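About Otometti

Otometti records household handwork and turns it into training material for robot arms. Our customers build the arms. We supply the demonstrations: folding, sorting, wiping, hanging and packing, carried out by people in ordinary rooms with hand-held grippers, one in each hand.

Garments make up the largest part of the work. Cloth has no fixed shape, so a list of positions is of little use to an arm that has to handle it. A demonstrator works at normal bed or table height and repeats each task from a different starting state.
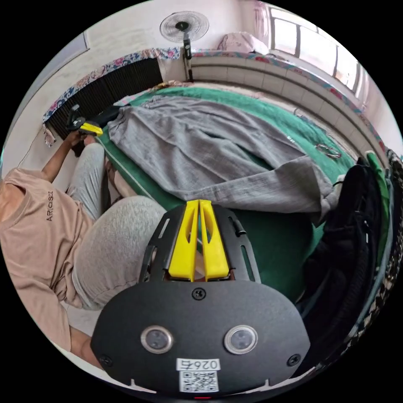
Why not drive the arm directly by remote control?

We do, for tasks where the arm's reach or payload is in question. For cloth, hand-held recording is faster and needs only one operator, and the operator feels the fabric pull through the grips.

Method

Every garment task is written up as a short protocol before recording. The protocol states the starting condition, the permitted grasps and the end condition. Trousers are handled under a separate protocol from shirts. Our current library, Idura, holds 3305 accepted demonstrations in 12 task families. Rejected takes are kept for 3 months and then deleted.

The two fingers on each gripper open and close along one line. Demonstrators are trained to avoid any movement the customer's arm could not repeat, such as rolling fabric between the fingertips.
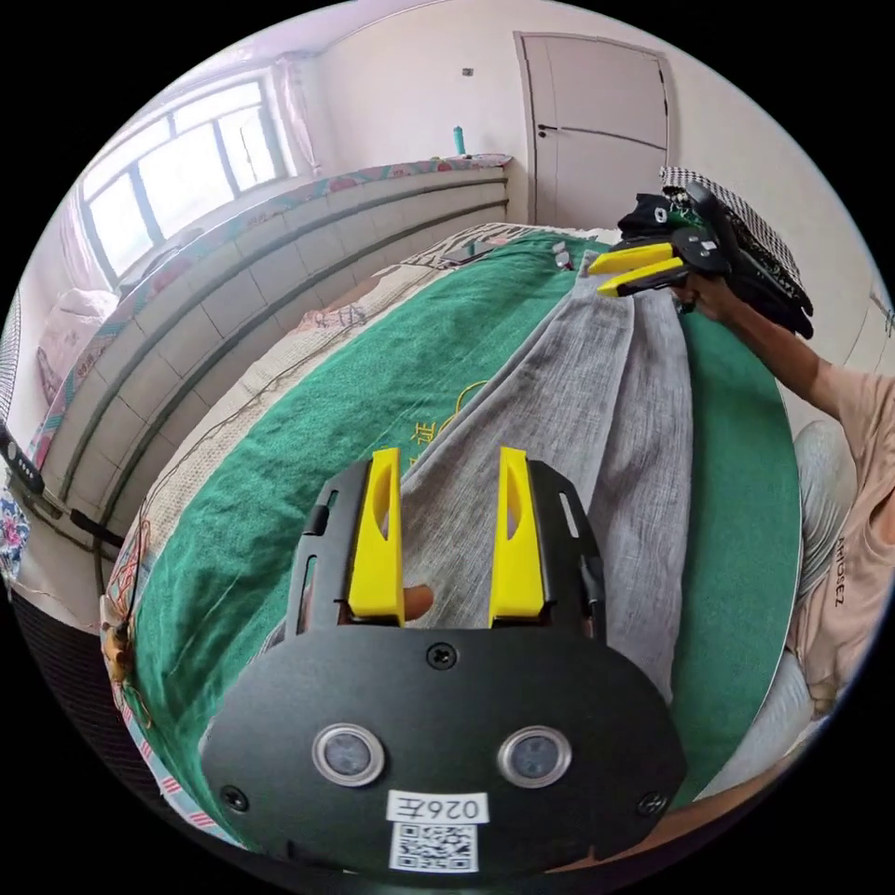

Adebayo Shehu objects that this last rule is too strict, and that a demonstrator who is allowed to work naturally for the first hour produces cleaner grasps by the second. We have changed the training schedule accordingly. The rule stands for delivered recordings.

Review

Each take is replayed at half speed by a second person. Nearly 737 takes were reviewed in January. The usual grounds for rejection are a dropped edge, a regrasp outside the protocol, or a hand blocking the fingers at the moment of contact.

Customers may attend a recording session on Friday by arrangement. Remote-control sessions are held at the Arriaga workshop, where the arms are mounted.
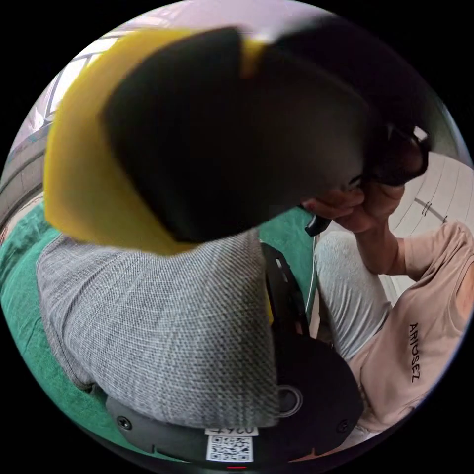

Page text: Soledad Robles, Recording Operations

Requests for new task families should include the arm model, the finger opening in millimeters and a sample of the object to be handled. Protocol drafts are returned for comment before any recording begins.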